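Home | Notebook | Materials | Fasteners | Archive

Coil zipper wear, February entry
O. Yilma, Luik bench

Question from Hsin-yi: do the Drenus sliders fail before the coil does on curved pocket seams?
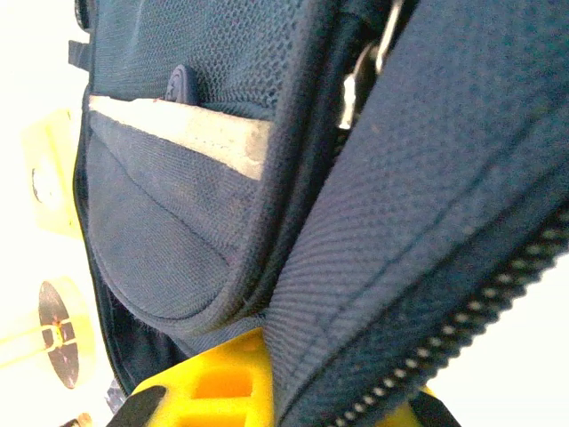
Setup

Coil tape sewn to woven pocket fabric, piping on the outer edge. Two samples straight, two on a curve. Same thread, same stitch length. Slider pulled by hand, load hung off the tape end.

Notes

Straight samples: no change in slider gap. Light fuzz on the tape next to the coil.

Curved samples: coil separates behind the slider at the tightest part of the bend. Closing the slider mouth with pliers fixed one. The other split again after three passes. Tape on that one was stretched during sewing, so it doesn't count.

Wax made pulling easier. No effect on splitting.

To do

Resew the bad sample with the tape eased in. Ask Lok-yiu for the Nevasov sliders. Measure mouth gap before the first pull, which I forgot.

Comments

C. Kwok: Clip the tape edge before you ease it. Shallow cuts.

Hsin-yi Yu: Which end was the load on?

O. Yilma: Bottom stop end.

Contact | Copyright Luik Workshop | Back to top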